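Frequently Asked Questions: Clistgate Gaskets and Flat Seals

What does Clistgate supply?
Clistgate cuts flat gaskets, flange gaskets and sealing washers in rubber, cork, compressed fibre and PTFE. All cutting is carried out at our Fladcombe works. Moulded parts are not made on site and are quoted separately.

Which rubber should I specify?
The choice depends on the fluid, the temperature and the pressure at the joint. Nitrile is suitable for most mineral oils and fuels. EPDM is preferred for water, steam and outdoor use, but must not be used with mineral oil. Customers who are uncertain should complete the enquiry form and state the medium in full, including any cleaning agents.

What is the difference between the Neria and Atallah ranges?
Neria is our general-purpose sheet range, stocked at 60 and 80 Shore A. Atallah is a fibre-reinforced range for bolted flanges. The two are not interchangeable, and a joint designed for one should be reviewed before the other is fitted.
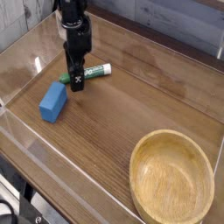
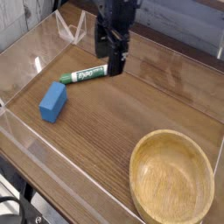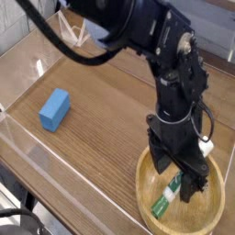

Can you cut from a worn sample?
Yes, although a drawing is preferred. A used gasket will normally have taken a compression set, and its thickness cannot be relied upon. Please give the flange dimensions, the bolt circle and the original thickness where known.

Is there a minimum order?
There is no minimum quantity for stocked sheet materials. A minimum charge applies to each order and is shown on the quotation. Non-stock sheet is ordered in whole sheets, and the offcuts may be sent with the goods on request.

Do you hold standard sizes?
We hold 41 standard flange sizes in Neria and 57 in Atallah. Full-face and inner-bolt-circle patterns are listed on separate pages of the catalogue.

How should gaskets be stored?
Gaskets should be laid flat in a cool, dark place, away from electric motors and other sources of ozone. They should not be hung on hooks or pegs. Stock should be used in order of the cure date on the label.

May a gasket be reused?
We do not recommend it. A new gasket should be fitted whenever a joint is opened.

Can goods be returned?
Unused standard sizes may be returned in their original packaging with prior agreement. Parts cut to a customer's drawing cannot be accepted unless they are outside the agreed tolerance.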